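Gripper Comparison, Home Tasks Strand
Progress report to the Gilchrist Fund
Prepared by Nikau Pirihi, Dec 30, 2019

Dear all,

Thank you again for your patience over the November gap, and for the kind note that came with the second payment. It has been a busy stretch and I am glad to have something solid to tell you.

You will remember that we set out to compare two sets of finger pads, the Stidari (soft, closely ribbed) and the Gomier (firmer, with a flat face), on the sort of small household jobs that people would like a robot to take off their hands one day. We promised 1000 recorded demonstrations on each set. The Stidari side is finished, and the Gomier side stands at 276, so there is a good deal still to do, but the slow part – getting the tools set up the same way every time – is behind us.

Most of the work since my last letter has been on the table cleaning task, which uses both hands: one gripper takes the bottle and the other takes the tissue.
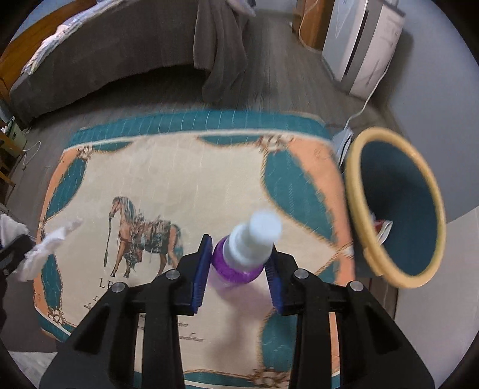

Table cleaning task: one gripper at the bottle, the other holding the tissue.

Bottles have been the kinder half of the job. A rounded body gives the ribs plenty to press against, and our operators soon learned to come in low and close slowly. Tissue is another matter. It folds, it bunches, it slides out sideways, and Bram Verhoeven spent most of a week adjusting the closing force before he was happy with it. I have asked him to write that week up properly for the final report, as I think other groups would be glad of it.

We also moved to the Ison controller for both hands. The old one dropped its connection now and then, and we lost 300 recordings to that before we understood the cause, which was a painful lesson for everybody. They have all been done again and are not included in the totals above.

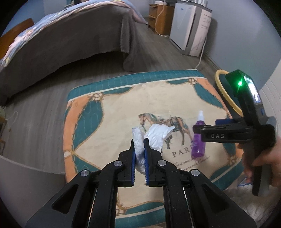 Operator comfort has turned out to matter more than I allowed for in the proposal. Holding two tools for a whole session is tiring, and when people tire their grasps get sloppy. The hand wrapped around the black handle has to steady the whole weight of the tool while the fingers close across the upper part of the spray bottle, and the other hand is meanwhile keeping a pinch on a crumpled tissue. We now stop for a rest after every short block, and Bram is trying a padded sleeve for the handle. The first comments on it have been very encouraging!

Spending is in line with the budget. We have used 1933 dollars of the equipment line, mostly on spare pads and cables, and I don't expect to ask for a change.

Next come the remaining Gomier recordings, then the side-by-side analysis. I would be delighted to show any of you the setup if you are passing.

With warm thanks,
Nikau Pirihi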